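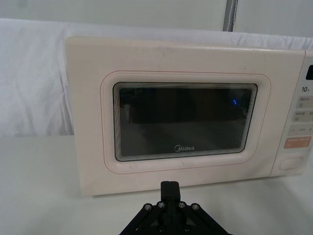

# Sarumgate kitchen notes: microwave

Notes for anyone using or looking after the microwave in the shared kitchen at Sarumgate. Kept by Yasir Talpur. The fridge and the kettle have their own files in the same folder.

## What it is

| Item | Detail |
|---|---|
| Make | Midea |
| Colour | Cream |
| Controls | Panel to the right of the door |
| Place | White table |
| Asset number | 278 |
| Added to the list | November |

The Zudent and Prevby offices both use it. Mengal have their own kitchen upstairs and are not on the cleaning rota.

## Everyday use

- Cover anything with a sauce. The plastic lids are in the second drawer.
- No foil, no metal trays, no travel mugs.
- Stir soup halfway through, then let it stand for a minute.
- Press cancel if you take your food out early, so the next person doesn't start on your leftover time.
- Don't run it empty.

Lunch is busiest between 12.30 and 1.15. If you have more than one dish to heat, please let someone in between.

## Times that work

These are for one portion from the fridge, on full power unless it says otherwise.

| Food | Amount | Time |
|---|---|---|
| Soup | 200 ml | 1 min 30 s |
| Porridge, made with milk | one bowl | 2 min |
| Cooked rice | 200 g | 1 min 45 s, with a spoonful of water |
| Baked potato | one, medium | 6 min, turned once |
| Butter, to soften | a few slices | 10 s on low |

Frozen ready meals vary too much to list. Go by the packet for an 800 W oven and check the middle before you eat it.

## Cleaning

Marks and scuffs show up on the cream front, near the top left and low down on the door. A damp cloth with a drop of washing-up liquid takes off most food marks. Scuffs in the finish can be left alone. Don't use the green scourers, on the front or on the glass.

For the inside:

1. Put a bowl of water with half a lemon in and heat it for three minutes.
2. Leave the door shut for another five.
3. Take the bowl out with a cloth, as it will be hot.
4. Lift out the glass plate and wash it in the sink.
5. Wipe the walls and the roof, then dry the door seal.

Initial the rota on the cupboard door when done.

## Faults

Switch it off at the wall and email Yasir with the asset number. Don't take the casing off.

## To do

- Find the instruction booklet, or print another
- Replace the two cracked lids
- Ask Prevby whether they still want the egg poacher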